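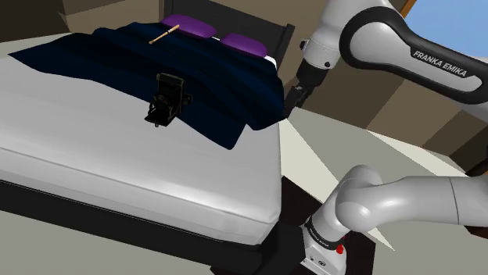

LELODMONT, February 24, 2025 – Lelodmont Racecourse is delighted to announce that the Gosberg Handicap, a favorite with our regulars since 1984, will return in October with a bigger field and, we hope, an even bigger crowd. Odukoya Feeds has kindly agreed to sponsor the day – we could not be happier to have them along! Last year's winner, Drama, is expected back to defend the title. Advance tickets are $50 and go on sale at the track office next week.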